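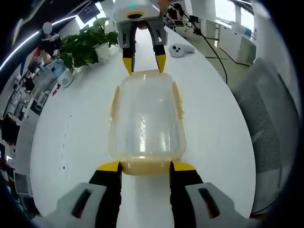
Salut ! Moi c'est Kulap Nilsuwan, je m'occupe de la collecte de démonstrations chez Drakanora, et je cherche du monde pour le mois d'août. Si vous avez deux mains, un peu de patience et quelques heures devant vous, lisez la suite.

## Le travail, en clair

On apprend à des bras robotisés à manipuler des objets de cuisine : saisir, soulever, tourner, poser, passer d'une pince à l'autre. Pour ça, il nous faut des exemples faits par des humains, et il nous en faut beaucoup. Vous prenez une pince dans chaque main (elles ont chacune leur caméra), vous faites le geste demandé, vous reposez, vous recommencez. Aucun robot ne bouge pendant ce temps-là, c'est vous qui faites tout.

En ce moment, on est sur la série « boîtes alimentaires », nom de code Puldale. On en est à 853 démonstrations gardées, et l'objectif est de 3 096 – vous voyez pourquoi j'écris cette annonce !

Une démonstration est courte. Ce qui prend du temps, c'est de varier : la boîte un peu plus à gauche, de travers, dans l'autre sens, approchée par le petit côté, puis par le grand. Si vous refaites cent fois exactement le même geste, le modèle apprend ce geste-là et rien d'autre, donc on vous demandera souvent de changer vos habitudes. Et les gestes un peu hésitants, on les garde aussi, du moment que la tâche va au bout. 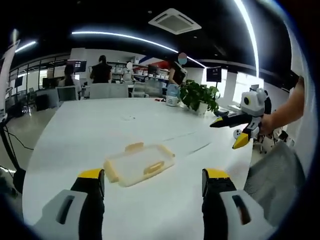
## Une séance type

On commence à 9 h 30 avec un café et la feuille de tâches du jour. Ensuite, on travaille par blocs de 30 minutes, avec une vraie pause entre chaque. J'insiste sur la pause : les pinces ne sont pas bien lourdes, mais les poignets finissent par se plaindre, et les miens m'ont déjà rappelée à l'ordre plusieurs fois. On termine à 12 h 30. Il y a aussi un créneau de 14 h à 17 h pour celles et ceux qui n'aiment pas le matin (je ne juge pas).

La première séance est payée comme les autres, même si on jette la moitié de ce que vous enregistrez. Tout le monde rate ses premières prises : on ferme la pince trop tôt, on masque l'objet avec l'autre main, on oublie d'appuyer sur le bouton. Ça rentre vite.

## Pour qui ?

Aucun diplôme demandé, aucune connaissance en robotique non plus. Il faut :

- avoir 18 ans ou plus ;
- pouvoir se servir des deux mains sans douleur ;
- lire le français assez bien pour suivre une consigne écrite ;
- être disponible pour au moins quatre séances en août.

J'aimerais beaucoup avoir des gauchers, on en manque cruellement. Petites mains, grandes mains, débutants en tout : venez, la diversité des gestes nous rend service. Si vous avez déjà participé à la série Grecu au printemps, vous pouvez revenir, dites-le-moi simplement dans votre message.

## Côté pratique

Ça se passe dans nos locaux de Mornano, au deuxième étage, avec ascenseur. La séance de trois heures est payée 97 euros brut, en contrat court, versés à la fin du mois. On rembourse les transports en commun sur présentation du ticket. Prévoyez des manches courtes ou que l'on peut remonter, et laissez les gros bracelets à la maison.

Un mot sur les images : les caméras filment la table, mais aussi tout ce qu'il y a derrière. Les visages sont floutés avant que les données servent à l'entraînement, et vous signerez un formulaire de consentement à votre arrivée. Lisez-le vraiment, posez-moi vos questions, et si quelque chose vous gêne, on en parle avant de commencer.

## Pour postuler

Envoyez-moi trois lignes avec votre prénom, vos disponibilités (matin ou après-midi) et votre main dominante. Pas de CV, pas de lettre de motivation, je ne les ouvrirai pas. Mettez « Puldale août » en objet, ou laissez un mot à l'accueil de Drakanora. Je réponds moi-même – parfois tard le soir, désolée d'avance !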